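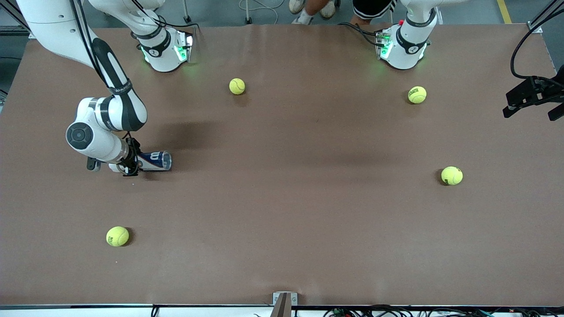 Four balls loose on the big brown table, and the blue and white can with its red W and shiny silver end.

Lostthorpe Tennis Pages
Home / Courts / Gallery / Balls and Cans

Balls and Cans

Welcome to the gallery corner I've been wanting to fill for ages! We have plenty on this site about courts, nets, ladders and results, and next to nothing about the small fuzzy thing all of it depends on. So here is a page for tennis balls and for what they come in: the tubes, tins and cans that roll about in the boot of the car from April until the clocks go back.

I love them. I love the colour, which is a different colour depending on who you ask (I say yellow, half the club says green, and I've settled on yellow-green to keep the peace at home). I love the seam, that one long curving line that goes all the way round and meets itself. And I do like a good can, one with a strong colour on it that you can spot from the far side of three courts when you've left it by the wrong bench.

Scroll down slowly, there's a fair bit of chatter between the pictures.

Yellow-green on brown

Look how the balls stand out on that table top! A matt brown is a cracking background for them, far better than the white one I'd have picked. On white they look a bit washed out, and on grass they vanish completely, as anyone who has hunted along our back fence in June will tell you. On a plain brown they glow.

The one I keep going back to is the ball with its white seam showing. Find the seam and you start to see how the whole thing is put together. A tennis ball is covered with two pieces of felt, each cut in a shape like a figure of eight with a fat waist, or a dog bone if that's easier to imagine. They wrap round each other over the rubber and the join is that pale curve. Children are always amazed when you draw the shape on paper for them. So was I, and I was well into my forties.

If you want to try it at home, take a dead ball (you have one, look under the sofa) and trace the seam with a felt pen without lifting your hand. You come back to where you started. It takes a minute and it's oddly satisfying. We did it at the October open afternoon and ended up with 56 decorated balls on the clubhouse windowsill, including one with a very good hedgehog face.

The can itself

Blue, white and a dash of red is about as cheerful as packaging gets. And then that metal end catching the light! Anyone who plays will know what goes with a sealed metal end: the ring under your finger, the little hiss, and then the smell. New-ball smell is rubber and felt and something like a freshly opened tin of paint. I would have it as a candle.

The hiss is the pressure in a sealed can getting away. Ordinary pressurised balls have gas inside them, and the sealed can keeps the air outside the ball at a similar pressure so that it doesn't all creep out through the rubber on the shop shelf. Once the can is open the clock is running. Ours are lively for a couple of good evenings, decent for a couple more, and after that they go in the practice basket, where they get hit by beginners and rained on and are generally very happy.

Pressureless balls get their bounce from thicker, stiffer rubber instead. They feel woodier off the strings but they last and last. We have both in the shed, and there's a bucket for each, with a label, and the labels are ignored by everybody including me.

Things I've learnt from eight years of looking after the practice basket:

A ball that's gone flat sounds flat. Drop it beside a new one on a hard floor and listen.

Felt goes fluffy before it goes bald. A fluffy ball is slower through the air, and on a damp evening it's like playing with a small sheep.

Clay turns balls orange, and the orange never really comes out. I rather like them that way.

Moss comes off with a dry nailbrush. Please don't put them in the washing machine with your white shorts.

The plastic lid that comes with most cans is worth keeping. It won't hold the pressure in, but it does stop the balls escaping down the steps.

The words on the side

I'm a terrible reader of packaging. Cereal boxes, matchboxes, sauce bottles, I'll read them all, and tennis cans are some of the best because they so often come in several languages. You get a free lesson while you wait for your partner to find their shoes. 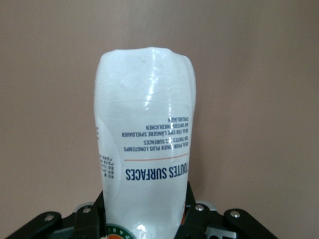 White plastic with small dark blue-grey capitals, printing upside down. Tilt your head for "SUR TOUTES LES SURFACES".

French! I had to turn my head right over to get it. The top line of the small print, once you're reading the right way up, seems to be "IDEAL POUR JOUER PLUS LONGTEMPS", though the shine has taken a bite out of it. Ideal for playing longer, on all surfaces. Isn't that a lovely thing to have printed on anything? I'd like it on a mug. I'd like it over the clubhouse door, to be truthful.

I'm very fond of the way glossy plastic behaves up close, too. All those fine wrinkles and bright broken streaks where the light runs down it! You'd never notice them with the thing in your hand, you'd be too busy thinking about your serve.

"On all surfaces" set me off thinking about the ones I've played on, so please forgive a detour.

Our own courts at Lostthorpe are hard courts, painted green a long time ago and now a sort of elephant colour near the baseline. They chew through felt at a shocking rate. A new ball comes off them high and true and makes a proper crack, and you feel like a much better player than you are for a good twenty minutes.

Peñalver was my first time on real clay, on a holiday that was supposed to be about walking. The courts were up behind the village, with a low wall to sit on and a hose coiled by the gate. The ball sits up on clay as though it's waiting for you, and then you slide, or in my case you don't slide, and it goes by. I came home with red socks and two orange balls in my hand luggage. They're still on the bookcase.

Ilia was concrete, a single court with weeds in one corner and the sea behind it. The bounce there was enormous, shoulder height off a gentle push, and if you hit one over the fence on the wrong side it was gone for good. We lost four in a morning and borrowed some from the family playing after us. They wouldn't hear of us paying them back.

And grass, once, at a charity day. Low, skiddy, green stains everywhere and the ball never where you thought it would be. Wonderful. I'd do it again tomorrow.

A bit more about the basket

People do ask how many balls the club gets through, so I went back through the shed book. Since the book was started we've bought 2,133, and the last big order was 400, which sounded like madness until the summer camp got hold of them. They arrived in boxes stacked up to the light switch and the whole shed smelt glorious for a week.

Old ones never get thrown away if I can help it. The local primary school takes them for chair legs (cut a cross in the ball, push the leg in, no more scraping). Dog walkers take a carrier bag each. One went on the tow bar of the club trailer and has stayed there through two winters. Somebody hung one on a string in their garage to show them where to stop the car, and it works a treat.

Empty cans are just as handy. In my house at the moment they're holding dried spaghetti, paintbrushes, knitting needles and a rolled-up map. The clear ones are best for anything you want to find again, and the coloured ones look better on a shelf. If there's a metal rim left behind, run a strip of tape round the inside, those edges bite.

I keep mine on an Eltari shelf in the hall, all standing upright, with the lettering facing out. Visitors either walk straight by or stop and start reading, and I know which ones I'm going to get along with.

Send us yours

I'd be delighted to add more to this page. Close-ups of seams and felt are very welcome, and so are cans with writing in any language, whichever way up. Balls in odd places too: gutters, hedges, the top of the floodlight box (I know there's one up there, I put it there). Tell us which court you were on and what the bounce was like.

Please send pictures through the contact form at the foot of the site, one at a time if they're large, as the form gets grumpy. Say whether you'd like your name shown. Captions can be as short as you like, and if you can translate what's printed on the side, even better! There's a tube in the clubhouse cupboard with a long line of something I can't read at all, and it's been bothering me since the spring.

More in Gallery: Nets and Posts / The Old Scoreboard / Hedges We Have Lost Balls In
Back to top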